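Corey Tipoki
2024-08-29

Our bus, the one from Londosthorpe into Wiltdale, is being cut to 4 a day from October. Posting what I know in one place as people keep asking me at the stop.

At the moment it's hourly until teatime. The new times on the notice are 7.10, 9.40, 1.15 and 5.05. No evening bus and nothing on Sundays.

The 9.40 is the one that bothers me. Passes don't work before half nine, so every pensioner in the village will be on that bus or waiting until quarter past one.

It also gets into Wiltdale at 10.20, and the blood test clinic at the health centre shuts its doors at half past. It's a ten minute walk from the bus station if you're quick. My mum isn't quick.

Flunville is losing its stop altogether. The bus will stay on the main road and you'll have to walk down to the Sheehan turn. There's no pavement for the last bit and no light either.

I rang the bus company on Tuesday. They said the numbers don't add up after two o'clock. I asked if they'd counted in term time and the woman said she'd find out. Still waiting on that.

The parish council meets in the hall on the first Wednesday, 7pm. You can speak for 3 minutes if you give your name to the clerk beforehand. I've given mine.

There's a paper petition in the post office and another in the chip shop. Almost 100 names so far. Please put your postcode, they don't count without it.

If you do the big shop by bus, try it on the 9.40 and come back on the 1.15. That's nearly three hours in town with frozen stuff if you go in early. I've gone back to taking the jute one and buying less.
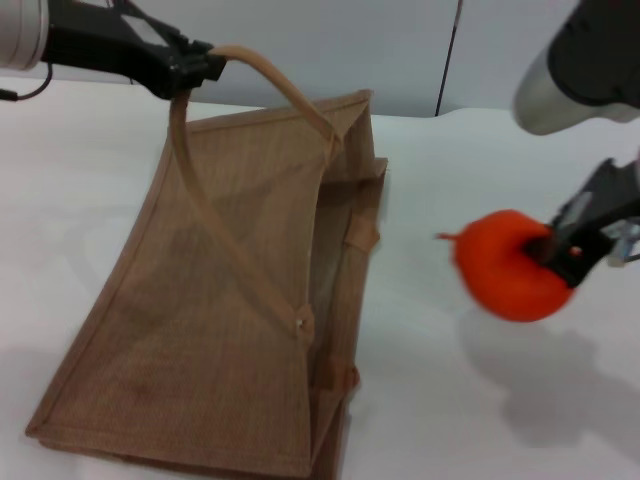 Jute bag, rope handles. Better on the shoulder than carriers.

Someone asked about the school run. The school bus is separate and isn't changing - I checked with the office.

Will post again when they ring me back about the counts. If you've got an old timetable from before the last cut, I'd like a copy.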